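Ticket 579 – Policy statement sign-on page, signatures missing from public list
Status: Resolved
Product: Stolis petition module
Reported by: Endden Institute, web desk

Problem as reported
The institute posted its joint statement on sanctions policy Thursday morning. The admin screen shows 374 signatures. The public page shows 97. Several signers have written in to ask if they were dropped from the statement on purpose, and one reporter has already quoted the lower number.

Log
9:40 a.m. Confirmed the mismatch. Cleared the page cache and reloaded in two browsers. No change.

10:15 a.m. Exported the full list. All 374 rows are there with names and titles. Nothing was deleted.

10:50 a.m. The missing names all came in through the partner form hosted by the Salatstead Forum on Foreign Affairs. Names entered on the institute's own page display correctly.

11:30 a.m. Found the cause. The partner form sends "Country" as a two-letter code. The public list filters on the full country name, so those rows are hidden. The filter was added in May, when the institute wanted U.S. signers listed first.

1:05 p.m. Asked Boiko (hosting) to hold the nightly sync until the fix is in. They agreed.

2:20 p.m. Mapped codes to full names and rebuilt the list on the test site. 374 showing. Signers with a former government title still sort under their current employer – that is how the institute set it up, so left alone.

3:10 p.m. Pushed to the live site. Count is 374 on the public page and in admin. Sync turned back on.

Customer asked for a line on the page saying the earlier count was a display error. Text sent to the web desk for approval, then posted under the signer list.

Attachments (2) 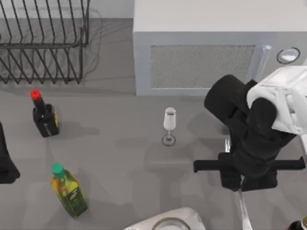
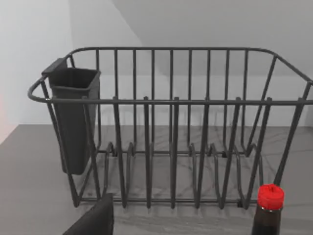 Follow-up from customer: Do the signers who were hidden need to sign the statement again?

Reply: Their signatures were stored the whole time with the original date and title, so there is nothing for them to redo. If someone does sign a second time with the same email address, the module keeps the first entry and drops the second.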